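Kusuma suede-look cleaning cloth, tan
Reviewed by Waldemar Jakubowski, May 2026

Bought as a replacement for the Nadton cloth, which had started shedding at the hem. The listing gives a weight of 200 grams per square meter. Mine came in slightly under that on a kitchen scale, close enough not to matter.

Used dry, it picks up fine dust well and leaves no fibers on glass. Used damp, it drags for the first few passes and then settles. Three machine washes, no softener, line dried. Color unchanged, edges still flat.

The weak point is creasing. Leave it bunched up and the fold lines stay in. 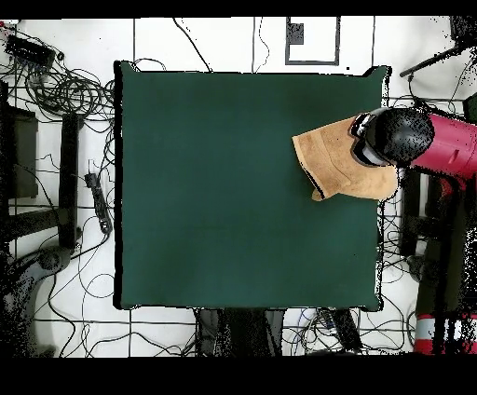

A cool iron through a tea towel takes most of them out. For polishing, fold it in four and change faces often. Not suitable for oil, as the stain sets. I would buy it again in a darker color.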